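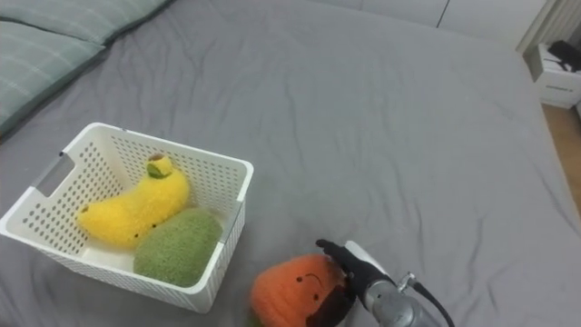
Dakico at work on the bedroom test: banana and avocado in the basket, the orange in the gripper.

OLTLEY, April — The members of the Iduvum shared workshop announce that their home robot project, Dakico, has moved from the workbench to the bedroom. The task is simple to explain and difficult to do: soft toys lie on a bed, and the arm must put them into a basket.

The work on Dakico started two years ago at the workshop on Sauerland Street. In this time the members have built 118 parts, mostly brackets and cable guides, and many of them were made again after the first tests. The control software is written by the members in the evenings.

A bed is a hard surface for a robot. The sheet makes folds, the mattress gives way under weight, and a plush toy changes its shape when the fingers close on it. For this reason the group has planned some 1000 practice runs on fabric before the summer. Each run is recorded, and the settings of the gripper are noted together with it.

"We want to have a machine which can be built again by another workshop with normal tools," the group says in its project notes.

The drawings and the parts list will be free for everyone. Iduvum will also hold 2 open evenings, both starting at 6:30 p.m., where visitors may try the controls — children are welcome with an adult.

Press contact: Iduvum shared workshop, Oltley, Dakico project desk.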